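Search the guide
Search
Clear

Roltance Prisa Wall Panel System
Set-up Guide, Section 4: Fitting panels behind a sink or range

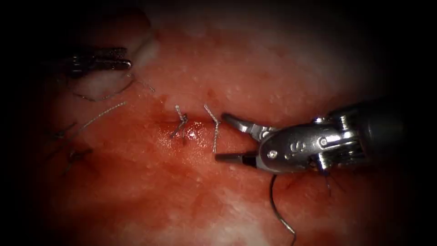

Read this section through before you open the adhesive. Prisa panels can be trimmed at any stage, but once the adhesive has grabbed you can't slide a panel without marking the face. Section 3 covers measuring and ordering. If you are fitting panels in a shower, go to Section 6.

Before you start

Leave the panels flat in the kitchen overnight with the cartons open. The wall must be clean, dry, and free of grease. Gloss paint should be sanded dull. Old tile can stay if every tile is firmly fixed; fill any missing ones level with the rest.

Turn off the power to the outlets on that wall at the breaker and check them with a tester.

CAUTION: Do not fit Prisa panels behind an open gas burner unless the Hoekstra steel heat strip is already in place. The strip is sold separately and is 800 mm long. See step 9.

4.1 Marking out

1. Find the lowest point of the countertop with a level. Draw a level line on the wall 2 mm above that point. The gap is for sealant.

2. Mark the center of the sink or range. Decide whether a panel joint or the middle of a panel will fall on this line. Choose whichever leaves the wider cut piece at the ends.

3. Hold each panel against the wall dry. Number the backs in pencil, left to right, and draw an arrow pointing up. The stone and linen patterns have a direction and look wrong if one panel is turned.

4.2 Cutting

4. Cut with a fine-tooth saw, face up. With a jigsaw, cut face down and put masking tape along the line.

5. For outlets, drill a 13 mm hole inside each corner of the marked opening, then saw between the holes. Keep the opening smaller than the cover plate on all sides.

6. Smooth cut edges with the sanding block in the kit. Work away from the face.

Note: Cut edges on the linen finish are lighter than the face. Use the touch-up pen where an edge will show.

4.3 Fixing

7. Run the adhesive in vertical lines on the back of the panel, keeping it 20 mm in from every edge. Do not use dabs. Panels fixed with dabs sound hollow and may bow.

8. Rest the panel on the spacers, tilt it up to the wall, and press from the middle outward. Check it with the level right away. You have 13 minutes to adjust it, less in a hot kitchen. In July, with the windows shut, work on one panel at a time.

9. Behind a range, fit the Hoekstra strip with its screws first and butt the panels up to it. Never rely on adhesive alone for the strip.

10. Slide the joint trim on before fixing the next panel. It cannot be added later.

11. Wipe off fresh adhesive with a damp cloth. Do not use solvent on any Prisa finish.

4.4 Sealing

12. Wait until the next day, then remove the spacers and seal the bottom gap and both ends with clear silicone. Leave the outlet cover plates off until the silicone has skinned over.

CAUTION: Do not turn the power back on while any outlet is hanging loose from its box.

If a panel has to come off, cut the sealant and work a wire behind it from the top corner. The panel will not be reusable. Matching panels from the same batch can be requested from the Avonport warehouse; have the code from the carton label ready.

Section revised by Dirk Van Acker, Roltance technical desk.

Next: Section 5, Inside corners and window sills

We use cookies to remember your language and region. Accept all / Manage settings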